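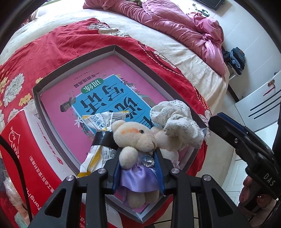

Household Advice: Care of Textiles and Soft Toys

Soft toys with satin, beads or other trimmings should be cleaned by hand. Residents of Berwood are asked to observe the following guidance, revised 8/19/25.

Check all seams and fastenings before washing. Loose eyes or stones must be sewn back on first.

Dissolve two teaspoons of mild soap flakes in a bowl of lukewarm water. Work only the foam into the pile with a soft cloth and avoid soaking the filling. Satin should be dabbed, never rubbed. Wipe off the soap with a clean damp cloth, changing the water three times.

Dry flat on a towel, away from radiators. Thick filling may need almost 3 days.

Patterned blankets should be tested for colour fastness on an inside hem. Drying racks may be borrowed from Room 102 on application to Annelies Kuster. The laundry room closes for maintenance each March.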